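Dipping task: glove demos vs. wrist controllers vs. teleop

wijesinghe_rl
Posted Apr 9, 2025

We are setting up a food handling task: plate, sauce bowl, dumpling bowl. Stick goes into the sauce, sauce goes onto the dumpling. Demos come from a person wearing gloves with a VR controller strapped on each hand. The policy has a Grulen arm pair as its target. So far we have 174 usable episodes and a train loss that looks fine, but on the arms the stick goes in at the wrong angle and catches the rim.

Hand-level view: 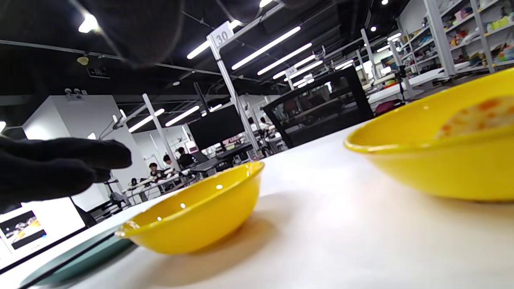 quezada_l
What is your time sync between the hand pose and the hand cameras? A rim catch is what I would expect from pose lag. We had it on a pouring task and spent most of August blaming the policy.

wijesinghe_rl
Logged on one clock. I checked by tapping the table and lining up the pose spike with the video. Two frames off at worst, on both hands. I don't think lag explains an angle error that is the same at every speed.

ftorque
Then it's the grip. A person pinches a thin stick between finger and thumb and rolls it without noticing. The controller is on the back of the hand, so it never sees the roll. Your labels say the hand held still while the stick moved.

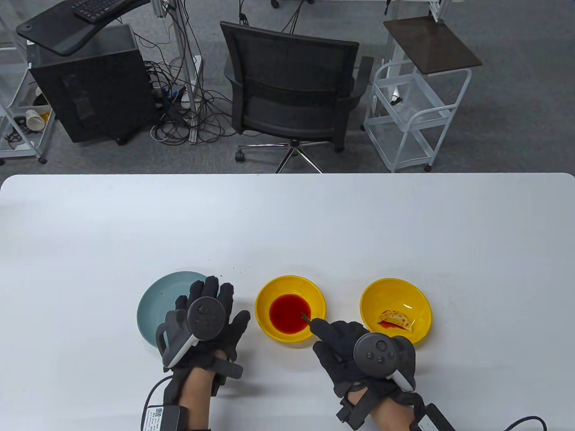
The fix on our side was to track the stick itself from the head view and use that as the action target. Hand pose became an input only. It cost us some episodes where the tip was hidden, but the angle error went away.

quezada_l
Disagree with tracking the stick. The tip sits in red sauce for the part of the motion you care about most, and a thin dark stick is a poor thing to track to begin with. I would skip the gloves for this task and teleop the arms directly. The operator sees the rim catch and corrects for it, and the correction ends up in the data.

wijesinghe_rl
Teleop is slow for us. The Rillow rig gets 670 episodes in the time the arms get a small fraction of that, and operators tire fast with no touch feedback. Here is the head view at the dip, for anyone who wants to judge how much of the stick is visible: 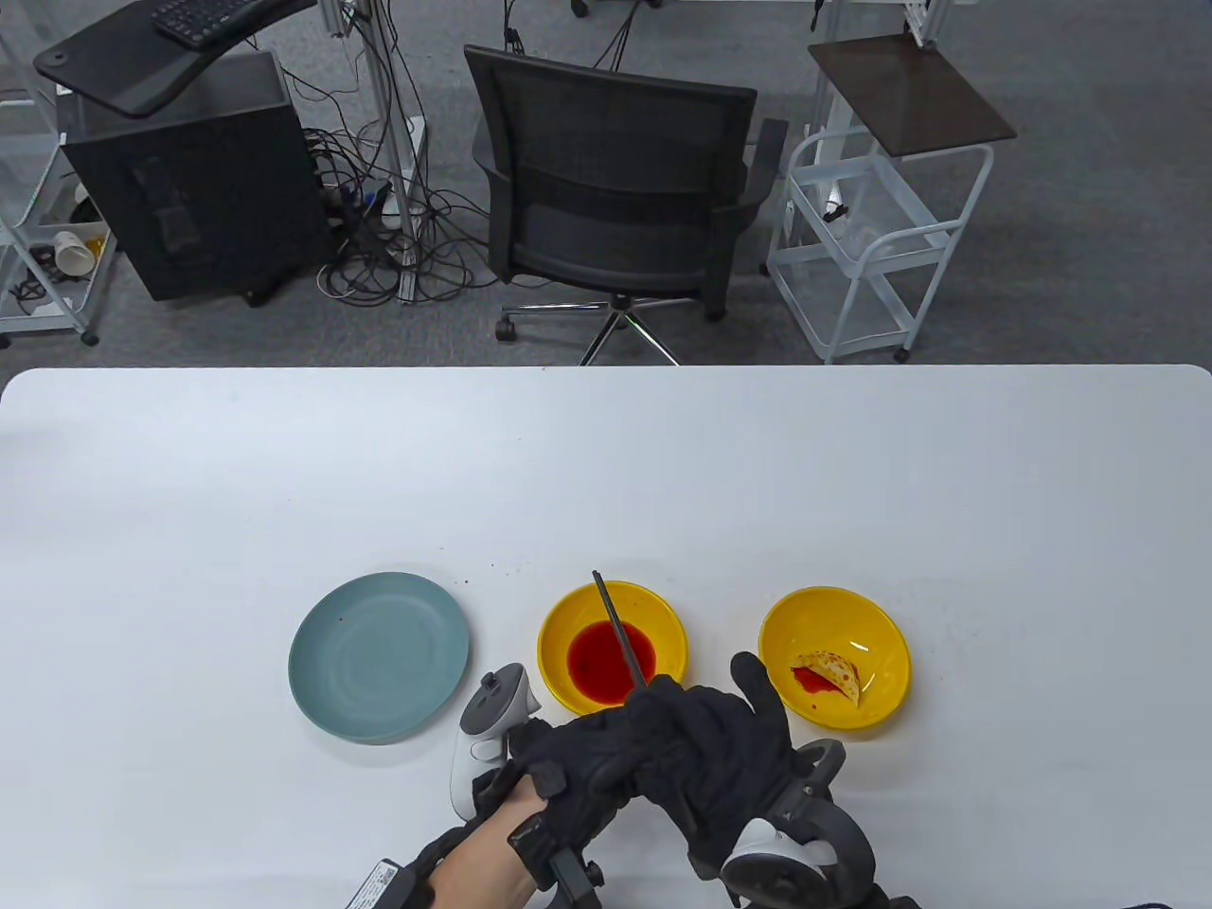
Head view, stick tip in the sauce bowl.

ftorque
The part above the rim is enough. Fit a line to the shaft and ignore the tip. You know the length.

quezada_l
A line fit from one view gives you nothing on depth tilt, and tilt toward the camera is what hits the near rim. You need a second view.

wijesinghe_rl
The hand cameras could be that second view, in theory. They sit low, so the bowl wall is in the way for part of the approach, and the glove fills the top of the image.

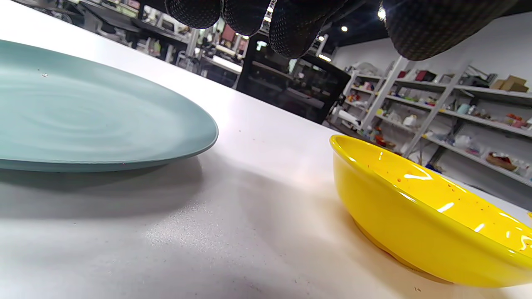 I'll try the line fit on head plus hand view and drop any episode where the two disagree. If that leaves too few, I'll add a short teleop set for the dip alone and mix it in.

vostix_user
We did that mix, 3039 glove episodes plus a small teleop set. Weight the teleop part up or it does nothing.

quezada_l
Agreed on the weighting. I still think you end up at teleop. Post the angle error before and after, please.
– Leopoldo Quezada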